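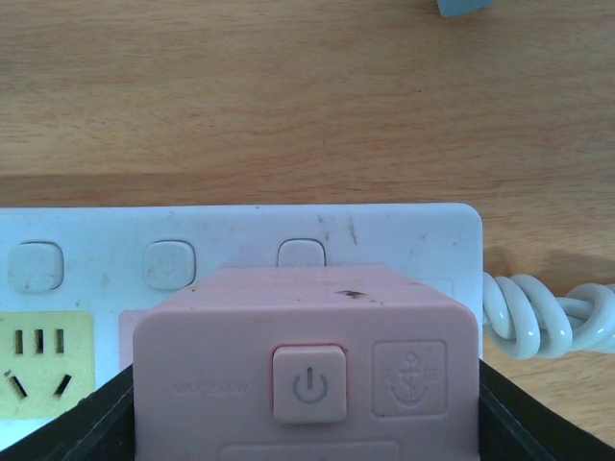

Most arguments about grippers start with force. How hard can it squeeze, how heavy a part can it lift, how finely can you set it. I have sat through a lot of these, and after this spring I think force is the wrong place to start. For the kind of work most small labs do, the first question should be what the fingers let you see.

We spent from April until last week trying two grippers on the same arm at our shop in Reldale. One was the Bisum, a plain two-finger parallel gripper with flat black fingers. The other was the Teshome, which has three fingers, softer pads and a much longer spec sheet. Eyerusalem Kassa ran the trials. I wrote the controller changes and lost most of the arguments.

The test objects were household electrical things: power strips, plug adapters, chargers, short extension leads. People in our field like blocks and cups, which are easy to model and tell you very little. A power strip has buttons on top, openings you have to line up with, and a cable that lies wherever it wants. A small pink socket unit with a power button on the end was one of our regulars. Carrying it over to a white strip with rocker switches and a coiled cable is simple for a person. For an arm with a camera at the wrist, it means holding one object right in front of the thing it most needs to look at.

This is where the spec sheets stop helping. With the two-finger gripper, the fingers come in from the lower corners of the view and the held part sits between them. You lose whatever is behind the part, but you can still read its front face and you usually have one socket of the strip off to the side to work from. One visible socket is enough. If you know the model of strip, you can work out where the others are.

With the three-finger gripper, the third finger came through the middle of the view. It held better. I won't pretend otherwise. Over 611 grasps it dropped fewer parts than the Bisum did, and it was kinder to rounded housings. But the camera lost the button, the edge or the socket so often that the controller spent its time backing off to look again. Eyerusalem moved the camera bracket twice and then tried a wider lens. The lens brought back some of the view and made small markings too soft to use.

The usual answer is to add a second camera on a post. We tried that with a Plivusia unit set 80 centimeters above the table. It worked, until the arm reached over the strip and blocked it. It also meant another calibration to keep up. A fixed camera is fine in a cell that never changes. Our table changes every day.

Lensa Kahsay, who pays for all this, disagrees with me. Her view is that sensing gets cheaper every year and grip does not, so you should buy the better hand and wait for the cameras to catch up. That is a fair position if you are planning five years out. I have to get parts into sockets this month.

I would also like to see makers publish a view from the wrist. Every gripper page has a payload figure and a photo taken from the side, where the fingers look their best. What I want is one picture from the normal camera mount with the fingers closed on a part 60 millimeters wide. It would have saved us weeks of bracket work.

We are keeping the Bisum on the arm. The Teshome is going on the bench for heavier parts, where placement is loose and the camera has less to do.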